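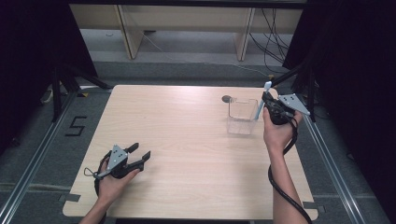
The Flirkby worktable, rectangular top with rounded corners.

Product Review: Flirkby Worktable
Reviewed by Corina Pascu for the Garberg Furnishings Bulletin
June 26, 2021

The Flirkby is a general-purpose table intended for classrooms, craft rooms and shared offices. The Bulletin received two tables for evaluation and placed them in the activity room of the Mumville Learning Center, where they remained in daily use for nine weeks.

Surface
The top has a pale beige wood-grain finish with fine lines running along its length. Small parts, pens and paper are easy to find against it. The finish does reflect overhead lighting, and a bright patch may form across the middle of the top when a lamp is directly above. Staff who read printed sheets at the table preferred to sit slightly to one side. Water-based marker was removed with a damp cloth. Ballpoint ink required a mild cleaner and a second pass.

Corners and edges
The rounded corners are a clear advantage in a narrow room. Reviewers reported no snagged sleeves during the evaluation period. The edge itself is comfortable under the forearm during long periods of seated work.

Assembly
Each table was assembled by one person in some 70 minutes. The printed instructions are adequate, although the step covering the leg brackets should be read in full before any screw is tightened. Aurel Sandu, who assembled both units, recommends a hand screwdriver for the final turns.

Stability
The table remained steady under ordinary writing and handwork. Slight movement was noted when a user leaned heavily on one corner. Retightening the brackets after the first week corrected this on one unit and reduced it on the other.

Assessment
The Flirkby is recommended for light and moderate use. Buyers with strong overhead lighting should view a sample before placing a large order. A matte version is expected in October and will be reviewed separately.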